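Mallura blocks-to-basket set, README

Student project out of the Kurnum robotics club. Second release, replaces the May one - please delete your old copy, the labels in it were off by one frame.

What's in it: 1,441 episodes, one folder each. Joint log, gripper log, still frames from the fixed camera. Task is always cubes into the brown basket, any order.

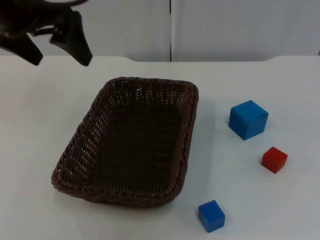 Splits are in splits.txt. 200 held out for test, the rest is train. Don't tune on test, the Cila team did last term and we had to rerun everything.

Known problems
- 72 episodes have no gripper log, flagged in meta.csv
- timestamps drift in the long ones, about half a second by the end
- "sucess" is spelled wrong in the column header, leave it, the loader depends on it

Loader script is in tools, needs the Mac Giolla utils folder next to it. Questions go on the club board, somebody checks it Friday afternoons.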